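Chapter 9
Laces, Knots and Closures

The closure of a shoe holds the foot against the sole and takes up slack in the upper. In a laced shoe both jobs fall to a single cord under tension, and the tension is kept by friction alone. This chapter deals with flat woven laces on low-cut canvas sneakers. Round cord and waxed laces are treated in Chapter 10.

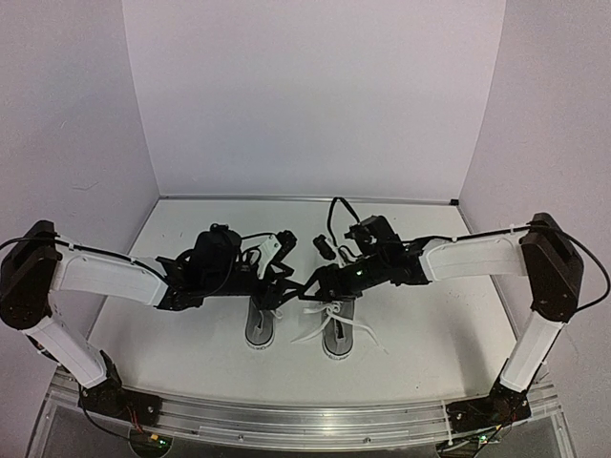

R. Mazza
Lecturer in Footwear Technology, Eltby Institute

9.1 Terms

The lace passes through paired eyelets and leaves the top pair as two free ends. Each end is finished with an aglet, a slim sheath that stops the weave from fraying and guides the lace through the eyelet. The part of the lace lying between eyelets is the bar. The part beyond the knot is the tail.

9.2 The shoelace bow

The common bow is a reef knot with both working ends doubled back. It has a starting knot, two loops and two tails. Pulling a tail draws its loop back through the centre and releases the bow - the property that makes it practical for daily wear.

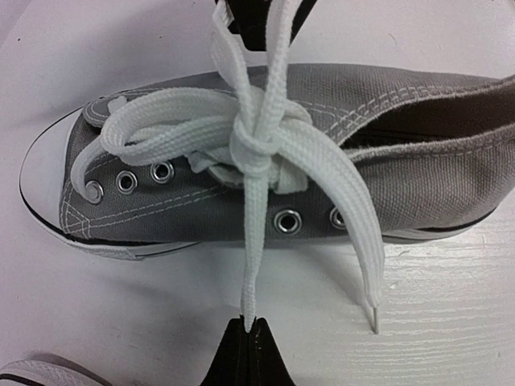
A flat lace grips better than a round one of the same fibre when it lies flat in the knot, as more of its surface is in contact. Where the lace folds or twists, the contact area falls and the knot behaves more like one tied in cord. The ribbed texture of the weave adds further resistance to slipping.

If the second half of the bow is tied in the same direction as the first, the result is a granny knot. Its loops tend to lie along the shoe instead of across it.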